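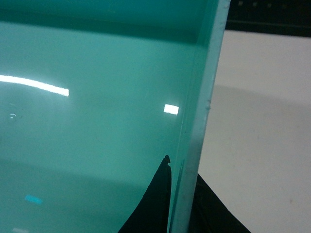
Our robotics club at Vomthorpe has a spot in the January meet over in Ustham, and I'm so proud of this bunch I had to write something! There are 21 kids in the club this year, split into 4 teams, and the one I help with is called Clakitz (they picked it, don't ask me). Their task is moving a tray from a table to a shelf with two grippers. Up close like this, with the ceiling lights shining on that teal plastic and the black gripper right there at the rim, you get a feel for how little there is to hold on to.

Albane Picard wrote most of the arm code, and she has been fussing over the grip for three weeks. Too tight and the sides bend — too loose and, well, we've picked a lot of trays up off the floor. 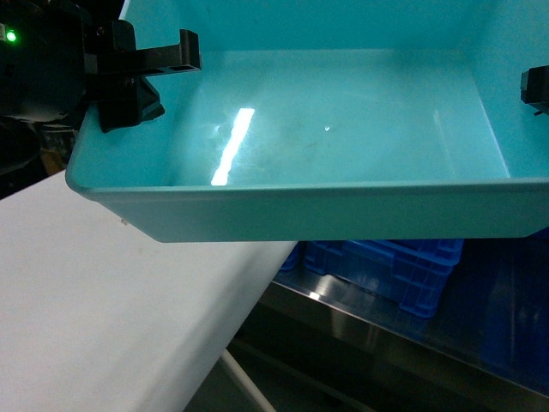

Bernadette Perrin, our coach, wants both arms to start the lift at the same moment, so that's what the team is working on until the break. Each team gets two tries at the meet. If you'd like to come cheer, the sign-up sheet is on the door of the Sabatier room, and there's still space in the van!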